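Last updated: Feb 16, 2025

Speaker notes – taking breaks on long shifts (Brosham session)

Slide 1. Say hello, mention the sign-in sheet. Start with the staff survey from September: 428 replies, most people eat at their desk.

Slide 2. Ask for hands – who took a full break yesterday? Wait. Don't fill the silence.

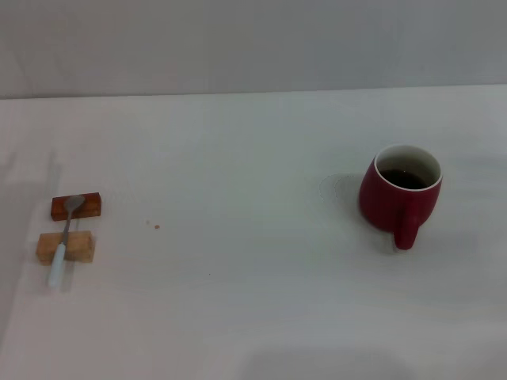
Slide 3. The Workeder schedule. Two short breaks before lunch, one after. Point out that the phones stay covered. Skip the cost table if we start late.

Slide 4. Questions. Someone will ask about night crews. The Rivance site has its own rules – send them to the handout, page two.

Comments

Could you post the handout too? I only got page one.

We tried this schedule on nights and moved the last break up an hour. Works fine.

Slide 3 was too small to read from the back.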